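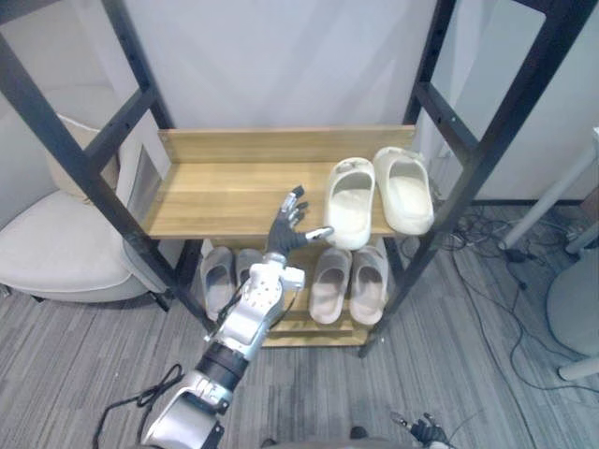 Section 4. Setting the shelf heights

The Lendside catalog says this rack holds "the whole family's shoes." It doesn't say how big the family is, so plan your heights before you tighten anything. The rows of small holes in the black uprights let you choose. A pair of thick-soled white slides fits easily on the upper board, with the gray slippers on the lower one, but slippers are a gentle test. Try your tallest boots.

1. Stand both side frames upright on a level floor. A second pair of hands helps, whatever the box claims about one-person assembly.

2. Pick a hole row for the lower board and count up from the floor on both sides. Check it again from the front.

3. Set the board with its lip at the back. Start all the corner screws by hand before tightening any of them.

4. Leave a gap of 169 mm to the upper board for slippers and flat shoes. The printed chart calls this "universal" – ankle boots would disagree.

5. Fit the upper board the same way, then tighten everything.

Note: The advertised 15-minute build time seems to assume that you never put a board in backward. Allow an hour.

Caution: Do not use a power driver on the corner screws. The wood strips easily, and the spare screws are the same size.

Caution: Do not climb on the shelves or let children do so.

Retighten all screws in October, before the heavy footwear comes out.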